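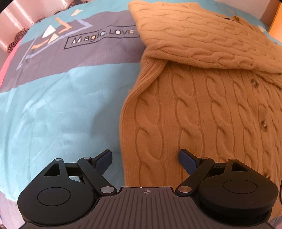

Shabalala Cable-Knit Cardigan, Caramel Tan

Sumton Knitwear / Women's / Cardigans
Item no. 1108
Price: $90.00
In stock, ships from our Pandville store

Back again for the cold months. Same chunky cable as last year, same caramel color everybody kept emailing about. Goes with jeans, goes with black, goes over a nightgown on a Sunday kind of morning. Big enough to layer, not so big you loose your hands in it.

Details

Color: caramel tan (also coming in oatmeal, see note below)
Knit: cable, medium-heavy
Fit: relaxed. Between sizes, go down
Sizes: S, M, L, XL
Yarn: wool and acrylic blend, a bit itchy on bare arms the first wear or two, then fine
Weight: 441 grams in a medium

Measurements, laid flat

S: chest 19 in, length 24 in
M: chest 21 in, length 25 in
L: chest 23 in, length 26 in
XL: chest 25 in, length 26.5 in

Measured by hand so give or take half an inch. Compare with a sweater you already own, much better than guessing from the letter.

Care

Hand wash cool, or the wool cycle if your machine has a gentle one. Inside out, in a mesh bag. Don't wring. Roll in a towel, press, then dry flat on a bed or a rack. Never on a hanger, cables pull long and the shoulders go pointy. Fold for storage: button side down, sleeves in, bottom up to the collar. Pilling under the arms is normal, a sweater comb takes care of it.

Reviews

"Bought the medium, normally a large. Perfect. Warm enough for the bus stop without a coat until it gets really cold." Reda Hamdy

"Color is true to the picture on my screen. Sleeves a touch long on me, I just fold them once." Alžběta Kolář

Shipping and returns

Orders in before noon go out same day. Free over $208, otherwise flat rate at checkout. Returns 30 days, unworn, tags on. Exchanges for size are free one time, just put a note in the bag with the size you want. Store pickup at Hudham too, bring your order number.

Note on oatmeal: delayed at the mill, new date is November 10, 2025. Preorders stay in line, no need to reorder. Email us if you'd rather switch to caramel and we'll swap it over, same price.

Goes with: Shabalala ribbed beanie, Shabalala bed socks, sweater comb (small)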